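Kitchen worktops are filling up again, survey finds

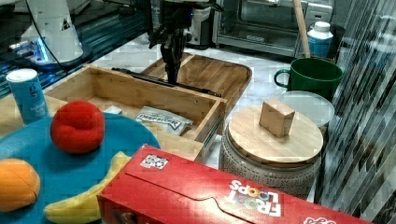
Home & Living

The clear worktop, long promised by people who sell cupboards, is no nearer than it was, according to a survey put out this October by the storage firm Skidero.

The firm asked 2,019 households what lives permanently beside the kettle. Most admitted to a toaster oven, a mug pressed into service as a utensil holder, and at least one handsome canister whose contents they could not name without lifting the lid. Stand mixers did well too, chiefly among people who had last baked in spring.

Skidero's answer is a drawer. The small bamboo sort with slatted sides sits on the counter, slides open on a rail and takes whatever has no other home: a packet of something, a small white object of uncertain purpose. Critics may feel that a drawer placed on a worktop is one more thing on a worktop.

"People want to put things away without walking anywhere," said Hanyu Tan, who wrote the report. "We respect that."

Respondents estimated that they owned 50 kitchen items. Asked to go and check, one household in Gerlach Road stopped at 141 and had a sit-down.

Loose lids remain the sorest point. Almost 400 people said they kept a glass lid that fitted no pan in the house, and very few were ready to part with it. Wooden trays came second, usually found holding up other trays.

A follow-up survey, on the cupboard under the sink, is due in the new year. Skidero says it is still looking for people willing to open theirs.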